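Cookie banners and the small firm

By Remigiusz Wróbel

Most small firms I advise have the same cookie banner. Somebody bought it, pasted it in and forgot it. I think that is a mistake, and the regulators have made it easy to make.

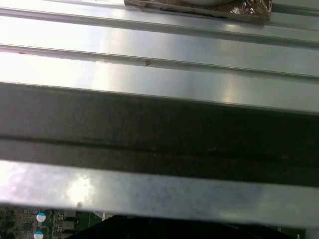
Page last changed: 11 September 2024

Take Skurndale, a mail-order business with 2000 customers. Its banner offered a large "Accept" button and a gray link to a settings page with 2 further menus. The owner believed he was covered. He had never checked whether the tracking scripts waited for an answer. They loaded first.

A consent that comes after the fact is worth nothing in law, and a visitor who has to hunt for "Reject" has not been given a fair choice.

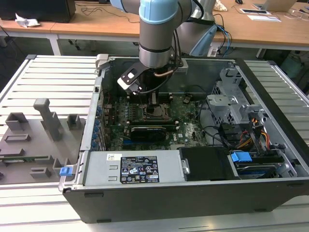

The usual defense is cost. Gunther Reinholz at Ostermann put it to me in August that a firm with 1000 visitors a month cannot pay a lawyer to read its scripts. I accept that. But it can remove the scripts. Skurndale had not opened its visitor reports in over a year, and it dropped them without losing a sale.

I would like to see guidance that says so plainly: if you don't use the data, don't collect it. Then the banner can go too.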